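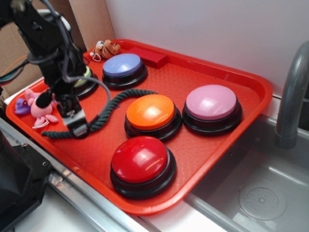 Mervin Bouchard wrote to me that I should stop buying sample pots and pick one white for the whole house, the way his parents did, and spend the money on better brushes. He may be right about the brushes. I have tried the one white thing before, in the apartment in Rothe, and I disliked it for four years.

The house in Sarkside is small. The downstairs is 598 square feet, and from the kitchen table you can see into every other room if the doors are open. So the colors have to get along. I didn't think about this when I painted the hall in March. I picked a green I liked on the card and put two coats on. Then I sat down with my coffee and saw it next to the yellow in the front room. I repainted the hall in April.

What I do now is paint big pieces of cardboard and lean them against the wall for a week. I look at them at 7 in the morning and again with the lamps on. The north side of the house turns anything with gray in it blue. The stairwell makes everything look a shade darker, so I go one step up the card there.

I got a quote from a painter for the downstairs, walls and trim, and it came to $2,000. That's fair for the amount of trim. I'm doing it myself anyway, one room at a time, and so far I have spent less than a quarter of that, including the green.

The room I keep putting off is the small one at the back. I want it warm. My first idea was red walls and an orange door, and my sister told me two strong colors that close together would fight. I don't think they do. They are near neighbors, and if one is darker than the other the eye sorts it out.

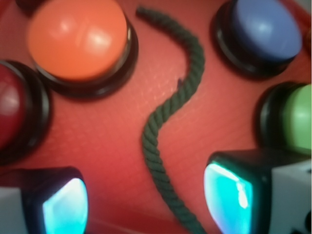 Orange and deep red on a red tabletop.

The cardboard for that room is up now. The red is good in the evening and a bit heavy before noon. I may keep it to the wall with the window and do the rest in something like putty.

Next up is the trim, which needs sanding first. I counted 9 old drips on the back door frame alone, all painted over by whoever had the place before us.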